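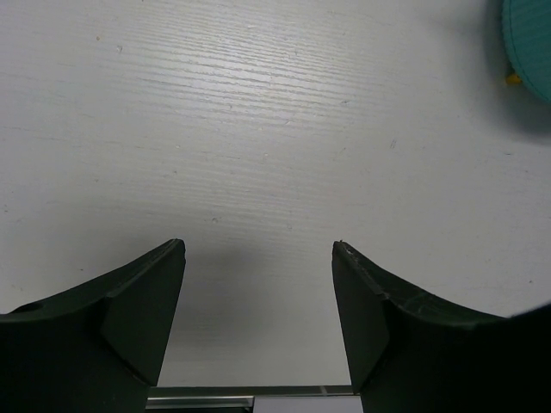

The Second Life of the Kitchen Table

Trí Quách has been writing down other people's table stories for six years, and he still gets excited when a good one comes in. He reads me one over the phone before I've had time to find a pen. A woman in Florness, a mill town of 2422 people, wrote to say that her family's table had been sawed in half in a divorce, and that both halves were still in use, each one pushed against a wall in a different house. "Against a wall!" he says. "So they found a way to make it work. I love that."

I called him because I'd been thinking about my own table, where I pay bills, eat toast, fold shirts and have most of my arguments. I wanted to know when a piece of furniture meant for meals started doing everything else. Trí's answer is that it always did. He has gone through 200 household inventories in the Florness town archive, the lists that were drawn up when somebody died, and he says the table is the one thing in them that's never alone. There's sewing on it, or a lamp with its parts spread out, or seed packets. One clerk, plainly fed up, wrote "table and what is on it" and left it there.

What changed, he says, is the room around it. A lot of older houses in Florness were built with a kitchen at the back and a good front room that was kept shut for most of the year. Families lived in the back. Then walls came down, the front room lost its door, and the table drifted toward the middle of the house. You can still see it if you walk along Nogueira Street in July with the windows open – one table after another, set right where the old wall used to be.

Ánh Mạc knows this from the other side. She runs a repair shop called Dondent out of a former bakery, and tables are most of what she does. The day I visit, there's one upside down on the bench with its legs in the air, and she's tapping along the apron with a mallet, listening. She does this for a good long minute. Then she grins and points at a joint that looks exactly like all the others to me.

"People say sorry when they bring them in," she tells me. "They say sorry about the marks. I tell them the marks are fine, it's the wobble I want."

She's wonderful company on the subject of wobble. A wobble can come from the floor, from a leg, from a screw that was replaced with the wrong screw by somebody's uncle, or from a top that has moved with the weather. Wood moves across its width a lot more than along its length, so a wide top that's fastened down too tightly will pull against its own frame every summer. Ánh's fix is often just to loosen something. She charges very little for that and feels a bit guilty about charging at all.

The marks are another matter, and here she and her customers don't always agree. She has had tables come in with a pale ring left by a hot dish, and she can get a ring like that out of many finishes with some patience and a soft cloth. But she asks first. One man had brought his mother's table to be made perfect, and she got him to sit with it for a while in the shop before she started. He took it home with the ring still in it and the legs tightened. (He did come back a year later for the ring. She thinks that's fine too.)

I ask her about the modern tops, the pale ones with a printed or pressed grain, which I'd assumed a person like her would hate. She doesn't at all! She has one at home. It wipes clean, her kids do their homework on it, and she once rolled out noodles on it for an entire wedding party. Her only complaint is that you can't plane it down and start again.

Trí has a theory about this that I keep turning over. He thinks a table becomes the family table on the day somebody does something on it that they shouldn't. His own was the afternoon his sister took a clock apart on it and lost a spring, and his father refused to have dinner until it was found. They ate at ten that night. The spring was in the butter dish.

He has 800 of these stories now, most of them sent by mail, and he's started reading them aloud once a month in the back room of the Sterent, the old movie house. The room holds 210 people and it was full when I went. A retired bus driver told us about learning to cut hair on the kitchen table, with her brother lying flat on his back and his head hanging over the end. A teenager talked about doing every school project at the same corner, next to the radiator, and finding a strip of glitter still stuck in the crack.

Afterward I drove home and cleared mine off, all of it, for the first time in months. There was a library book under the mail, three weeks overdue, and a very good pair of scissors I had already replaced.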